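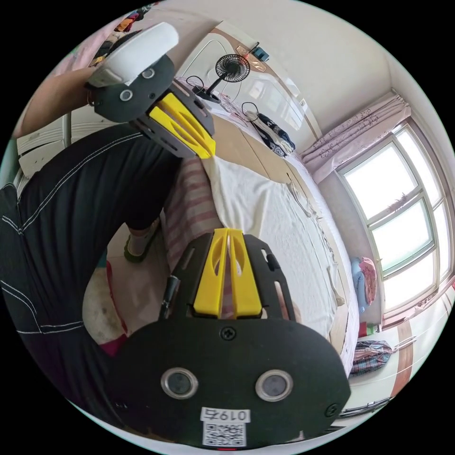

guest bed, white sheet on, striped one still along the side

Guest room bed – would you leave the sheet like this?
Posted in: Bedrooms & Linens

pendier_porch
Okay so I'm finally getting the guest room into some kind of shape and I'm stuck on the bed. The white sheet has a light texture to it, which I love, but it rumples if you so much as look at it. I pulled it tight in March when I first set the room up and it was a mess by lunchtime. My sister-in-law says iron it. I say life is short! Also the mat on the floor has a faint dark stain and I can't decide if it's worth saving. Ideas?

biscuit3000
Don't iron it. Textured sheets are supposed to look a little slept in. Take it out of the dryer while it's still a bit damp, put it straight on the bed and smooth it with your hands. I do mine that way in both rooms and I haven't owned an iron in years.

hallcloset
Gotta disagree with biscuit. Damp sheet on a mattress is how you get a musty mattress. Dry it all the way, then use sheet straps underneath, the kind that clip corner to corner. I got 2 sets from Fanetora and they hold fine (the clips are stiff at first, watch your nails).

biscuit3000
A BIT damp. With the window open. It's dry in an hour.

hallcloset
Not where I live it isn't, lol

jaltis_jen
I like the pink and white stripes! Is that a blanket or a towel? If it's a blanket I'd fold it in thirds across the foot of the bed and then who cares what the sheet is doing. Guests look at the pillows anyway.

pendier_porch
Blanket, a thin one. I was going to put it away but now I might keep it out. My worry is it ends up on the floor, that side of the bed is where everybody sits to put their shoes on.

dobsonstreet
On the mat – beige shows everything. Try dish soap and cold water, blot, let it dry, do it again the next day. I got coffee out of mine that way after 2 rounds. If it's something oily, baking soda overnight first.

hallcloset
Or turn it so the stain is under the bed and go have a sandwich.

jaltis_jen
^ this is what I would do

pendier_porch
Ha, tempting. I'll try the dish soap first. Straps are going in the cart too, sorry biscuit!

biscuit3000
No hard feelings. Still think you should try it damp once, in summer.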